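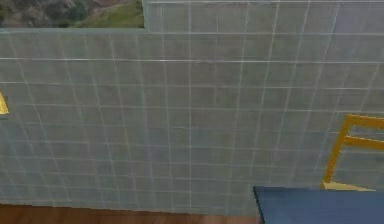

Kathleen Ní Bhriain wanted to know, under my October post, whether a robot simulator is worth anyone's money if you never get to lay a hand on the robot. She thought it would get boring in ten minutes, like a driving game with no road. Fair point, Kathleen! I had no good answer then. I do now, sort of, after spending most of a day at the Cekden open day trying out Munby.

Cekden Munby, home license
Tried at: Cekden open day, Sun 5 February
Price on the day: $112 (yearly, one computer)

So, Munby is a program that puts you in charge of a robot arm in a made-up house. You drive it, you practice picking things up and putting them down, and if you're further along you can feed it your own code and let it run by itself. Cekden had it set up in their downstairs room, with one station for beginners and one for people who brought their own projects. I went to the beginner one first and then hung around the other looking over shoulders.

Getting there was a 47-mile drive for me, and the parking is terrible. Go early. By eleven I was on the grass.

The sign-in was quick, the coffee was free, and then there was a talk. Senan Ó Dubhghaill gave it and he was good company, but it ran 62 minutes and I'd have cut the first half, all company history and a map. The second half was him driving the arm himself and talking through what he was doing, and that's where I sat up. He messed up a grab twice and left it in. More demos should do that.

Then it was our turn. You get a pair of hand controllers (Tilteck ones, a bit plasticky, fine) and a plain office chair. The first thing that got me was how odd the houses are. I had expected a gray box with a cube on a table. What you get is tile and wood floors and bright yellow furniture, and then you look up past the top of the wall and there's a hillside out there, with grass on it. I kept wandering over to look at the hill. Kathleen, that alone got me past your ten minutes.

The arm is harder to use than it looks. My first tries were all the same mistake: I'd watch the end of the arm and forget about the rest of it, and then the elbow would swing into something. You do learn. After maybe half an hour I was slowing down before I turned and backing out the way I came in, and I picked up that habit with nothing broken and no one yelling at me. I think that's the honest case for buying it. A real arm at our club gets booked up for weeks and everybody is scared of it.

What I liked less is the view. You can swing the camera, but it's slow, and whenever the arm comes in close it hides the very thing you're reaching for. 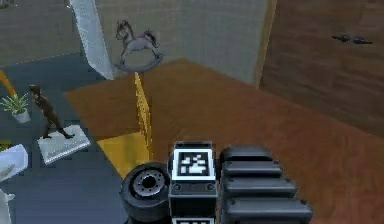 You can swap to a second view with the left thumb button, and I'd tell any new user to find that button before anything else. It's buried on page three of the quick guide. The woman next to me went the whole session without it and thought the program was broken.

Looks: very nice in places. The tabletops have a real grain to them, there's a little gray rocking horse I got fond of, and the square black and white tags on the arm are drawn sharply enough that the project people were getting excited about them (they use that kind of tag for lining things up, and one guy went on about it all through lunch). Some of the tiled walls look kind of blotchy to me. I don't care much, but you might.

Sound: barely any. A motor hum and a click. I'd have liked a thud when I hit things, because I hit a lot of things.

Help files: over 106 pages, in one long PDF with no index. Come on. The search works if you already know what the part is called. I didn't know the word "flange" until that Sunday, so typing "round thing with the bolt holes" got me nowhere. Mac Mathúna, the rival program I reviewed in the fall, has short videos for all of this and they're miles better. On the other hand Mac Mathúna's rooms are bare as anything and its arm feels like it's moving through syrup, so I know which one I'd rather spend an evening with.

I asked at the desk if it would run on a four-year-old laptop. The answer was "probably, with the shadows turned down." I've since put the trial on mine and yes, with the shadows off and the fan going like a hair dryer. Loading a room takes long enough to go fill the kettle. Once it's up, it's smooth.

Would I pay the $112? For a club or a school, yes, right away. For one person at home I'd do the free trial first and see if you're still opening it in week two. I am, mostly in the evenings, and I've gotten the elbow thing nearly under control.

Four out of five for Munby, three and a half for the open day (shorter talk, more stations, please!). They're planning another one and sign-up is on the Cekden site. Bring your own headphones, and a sandwich, as the food truck ran out before one.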